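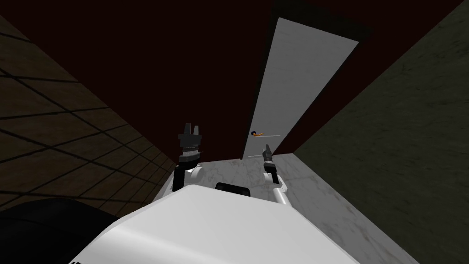 Computer rendering of a white robot with two arms

Grarmont reverse split ate my hemp shares, is this normal?

Posted by soggyportfolio

I own, or owned, 398 shares of Grarmont, the hemp seed and CBD lotion outfit that trades over the counter. I bought them after reading a newsletter that used the word "poised" a lot. In August they did a 1-for-26 reverse split. I logged in one morning and the whole position had been replaced by 15 shares under a ticker with an extra D on the end, plus a line reading "CIL pending."

My broker is Skostov. Their chat helper told me to "allow time for the corporate action to settle" and then wished me a wonderful day. Later a $3 charge showed up marked "reorg." So I have fewer shares, a strange letter, and a bill. Is anything missing, and do I have to do something about it at tax time? I would also accept being told I am an idiot, if it comes with instructions.
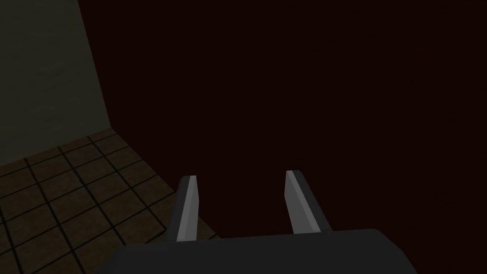

hempcynic

They always do this. Reverse split, then they print new shares, then another reverse split. I rode Tridine all the way down on the same trick and all I have left is the investor presentation, which had very nice leaves on it. Sell and buy a toaster.

ledgerandlatte

The toaster advice has some merit but let me try the part you asked.

Divide your old count by 26 and you get 15 and a fraction. The fraction is your "CIL," short for cash in lieu. Some companies round fractions up to a full share, and others pay you for the piece. It sounds like Grarmont is paying. The money goes from the transfer agent to the broker to you, at the speed of everyone's least favorite task. Look for the company's notice on the split, which should say how fractions are handled. 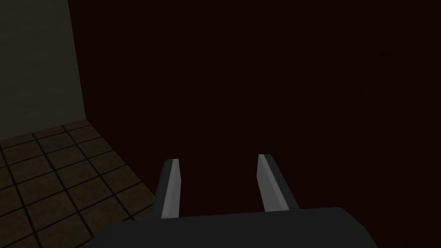
The D on the ticker is a temporary flag for OTC stocks that have just split. It normally drops off after 20 business days, and you don't need to do anything about it.

The $3 is your broker's own fee for processing the change. Check the fee schedule at Skostov. If it's listed there, you agreed to it, probably while scrolling. If it isn't, write and ask for it back. I got one reversed at a different broker by being polite and extremely boring.

On taxes (assuming US, regular account): the split itself usually isn't a taxable event. Your total cost stays the same and gets spread over fewer shares. The cash for the fraction is treated like a tiny sale, so you may have a tiny loss to report. Save the statement from before the split, as cost basis on these little stocks has a way of going blank.

soggyportfolio

Thank you. The cash in lieu landed this afternoon and it was 13 cents. I'm trying to stay humble. Fee is in the schedule, page two, so that one's on me.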